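Prakum Linen Care: About Us

We are a small linen house in Tulstead, and our work is washing, pressing and folding.
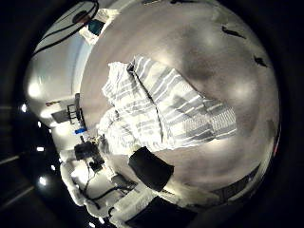 Prakum began with 2 people and one rented room behind the old Binmont dairy. At that time we took only tablecloths from restaurants. Today we care for 691 households and guest houses in the town and the villages near it, and in September, when the summer guests have gone home, we fold up to 1,596 pieces in one week.

The name Prakum is from the family of our founders. The firm is still theirs, and the neighbours at Deligiannis bakery still send us their aprons every evening before six o'clock.

Many customers ask why we fold by such strict rules. A striped cloth shows every mistake. If the first fold is not straight, the stripes meet at an angle, and the cloth looks untidy on the shelf even when it is perfectly clean. For this reason we lay each piece on a flat table, we find the two long edges, and we smooth it from the middle to the outside. Only after this we make the crease. Plain cloths are more forgiving, but we treat them in the same way.

We do not use perfume in the washing. We return your linen in paper, with the fold on the left side, so that you can take one piece from the pile and the others stay in their place. If you prefer another fold, please write it on your order slip and we will keep it in our book for the next time.

New customers are welcome. For orders of more than 1,000 pieces in a season, please speak with us one month before. The counter is open from eight in the morning, and you can ring the bell if the door is closed.

Contact | © Prakum Linen Care, Tulstead | Back to top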